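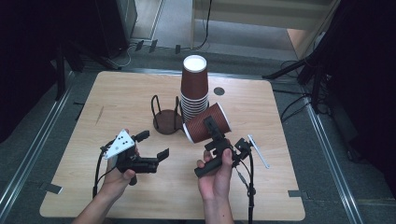 Which way up should paper cups go when you stack them on a drinks table?

Upside down, rims towards the table, with the stack standing on its own somewhere near the middle. Dust and crumbs stay out of the part people drink from, and the wide end of the bottom cup makes a decent foot for the whole lot.

I've been doing the hot drinks for our board games evenings at Ploltach for a good while now, and I've had most of the cup disasters you can have. Cups stuck together, cups rolling under the radiator, one memorable December when I opened the cupboard and found we'd got plenty of lids and hardly a cup to put them on. So I've written down how I do it, mainly for Gergely, who's taking over while I'm away, but you're welcome to it as well.

What you need

Ribbed paper cups, the brown corrugated sort. Smooth single-wall ones are cheaper but people end up double-cupping them and then you've saved nothing.
A small table. Square is nice because people can come at it from every side.
Some sort of cup stand if you like one (more on that below).
Tape.
A clean tea towel.
A bin with a proper liner, NOT a carrier bag hooked over a chair.

Opening the sleeve

Wash your hands first! Then snip the plastic at the bottom end of the cups, the closed end, and slide the sleeve off a bit at a time, a bit like taking off a sock. If you tear it open at the rim end you'll have your fingers all over the bit that goes in somebody's mouth. Keep the plastic if it's still in one piece, as you'll want it at the end of the night for the leftovers.

Our cups come from Bisby in sleeves of 20. One sleeve out on the table is plenty to begin with, and I keep the next one underneath, still wrapped.

Loosening the cups

Ribbed cups grip each other much more than smooth ones do. If they've been squashed in a box for months they go in tight, and then someone tries to pull one off and brings four with it. What I do is hold the stack sideways over the tea towel and give it a gentle twist, one hand at each end, turning in opposite directions. You'll feel them give. Don't squeeze in the middle or you'll get an oval cup, and an oval cup never takes a lid properly again.

If two really won't part, roll the pair between your palms for a few seconds. Still stuck? Put them aside and use them as one extra thick cup. I've wasted far too much of my life on this already.

Building the stack

Stand the first few cups upside down on the table and press lightly so you know the rims are sitting flat. Then add the rest in small handfuls, letting them drop on under their own weight. Pushing them down just undoes all your loosening.

Have a look at it from the side when you've finished. The rims should make a tidy column of rings with the same gap between each one. A wider gap somewhere means there's a bent cup in there, so take it out now, before it starts the whole thing leaning. Tall stacks look lovely and generous, but if you've got children or enthusiastic talkers about (Vilmos, I mean you, with the arms) then make two short ones instead.

Always have the stack further from the edge than you think it needs to be. People reach over it for the sugar.

Getting a cup off without toppling the rest

Take it from the top, finger and thumb on either side near the closed end, and lift straight up. If it resists, steady the next cup down with your other hand and give the top one a little turn. One-handed grabbing is what sends the stack over.

And if a cup does end up lying on its side at the foot of the stack, pick it up before you do anything else. They roll in a curve because of the taper, so you can never guess where they'll go. I use those ones for stirrers or for the teabag graveyard.

Using a cup stand

You can get little wire ones with a round base and loops standing up from it. I like to have one beside the stack, on the left because I'm right-handed and pour with my right. The cup goes in the stand, you fill it, and your fingers are nowhere near the hot water. Rochelle thought it was fussy until she tried it with the big flask.

Try the stand with an empty cup before everyone arrives. It wants to drop in easily and not wobble, and you need to be able to lift it out again by the top half without the stand coming up too. If it does come up, put a finger on the base as you lift. Fill to a thumb's width below the rim. Any fuller and you'll be mopping.

The table itself

Light wood shows every drip, which I've come round to, as at least you can see what needs wiping. Wipe it dry before the cups go down. If you use a cover or a loose top, tape the front corners, because that's where coats and bags catch. Grey tape holds best, but peel it off slowly at the end, keeping it low and flat to the surface, or you'll lift the finish.

If your table has a cable hole in it, keep the cups and the stand clear of it. A rim half over a hole tips surprisingly easily.

Putting things away

Cups that have been out but not touched can go back in the sleeve, rims first, and then fold the plastic over and tape it. Write the number left on the tape if you're organised. Imre does, I don't. Anything with a dent goes in my paint box at home.

Store them lying down in a dry cupboard with nothing on top. Not next to the coffee, either, unless you want your hot chocolate to smell of it.

Gergely, the doors open at 7, the spare liners are behind the flasks, and the long-life milk wants using first.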